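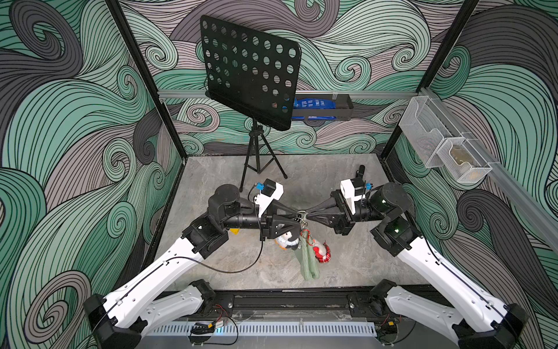

1/ Fault note, Ukura cell, handover task. The left arm stopped reporting grip force mid-transfer in 4 of 16 runs. No alarm either time on the controller — it kept using the last good value.

2/ Symptom: both grippers hold the keychain bundle, the right one is told to open, and the left has no valid force reading. Two of the four ended in a drop.

3/ First suspect was the soft stuff on the clip. Plush and knit compress, so readings drift. Kibet Athumani reran with a rigid block. Same dropout.

4/ Logs show the force message going stale for 15 cycles when the left wrist rolls past its usual range. Reseating the joint cable didn't change it. Swapping the cable did.

5/ The larger problem is the software. A stale reading should stop both arms. Ours had no age check at all.

6/ Patch holds both grippers closed after 10 missed cycles. Still open: whether the right arm's cable is from the same batch.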